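Kestano pauses two-arm garment cells after grip force fault

SKOSTHOLM, 22 December 2022 - Kestano has stopped customer shipments of its two-arm garment handling cell and asked the sites already using it to run at reduced speed until a software update is installed. The company found a fault that can let the two arms pull against each other while both are holding the same piece of clothing.

No one has been hurt. The fault has damaged clothing and, in one case, a gripper finger.

The problem was first reported by Cordier, a textile sorting company that runs 18 of the cells on two lines. Staff there noticed that knitwear was coming out of the cells with stretched shoulders and split seams. Cordier took one line out of service the same day and sent Kestano the motion logs along with a box of the damaged garments.

Kestano engineers repeated the fault at the Skostholm workshop. In a normal cycle, one arm picks a garment, the second arm takes hold of another part of it, and the two move apart until the cloth is spread enough to be sorted or folded. The cell is meant to stop that movement when the pull on either wrist reaches a set limit. In the faulty version, the limit was checked on one arm only. If the garment was twisted between the grippers, the arm being checked could show a low reading while the other kept moving.

In 200 test cycles with mixed clothing, the limit was passed 37 times. Most of those cycles involved knitted items, which stretch a long way before the load rises. In 5 of them the garment tore or slipped free of one gripper. When a garment slips under load, the arm that was pulling can jump before it settles. The movement stays inside the enclosure, but it could strike a hand if a door were open and its switch had been bypassed.

The fault came in with a software release in April that shortened the time between the second grip and the spreading movement. Kestano's own release tests at that point used flat cotton pieces and did not include twisted or bunched clothing. The company has added both to its test set.

Sites using the cell should take the following steps now:

Set the spreading speed to the lowest step in the operator menu.

Do not run heavy knitwear or items with elastic waistbands.

Check the gripper fingers for cracks or bending at the start of each shift.

Confirm that every door switch stops both arms. Do not reach in to free a caught garment until both arms are powered down.

The update checks the pull on both wrists and compares the two readings. If they differ by more than a small amount, the arms stop, move slightly toward each other and wait for an operator. Testing of the update is under way at Skostholm.
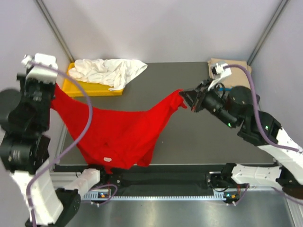
A red garment held between the two arms of a garment handling cell.

Kestano will send the update to all sites once it has passed the full test set, and shipments will start again after that. Sites that use Navico line controllers will also need a new settings file so that the stop signal reaches the conveyor. That file will come with the update.

Kestano will repair or replace damaged gripper fingers at no charge, including those already paid for by customers since the April release. Claims for damaged clothing should be sent to the service desk with the cell number and, where possible, the motion log for the shift.

Customers who are unsure which software version they have can find it on the start screen, under the cell number.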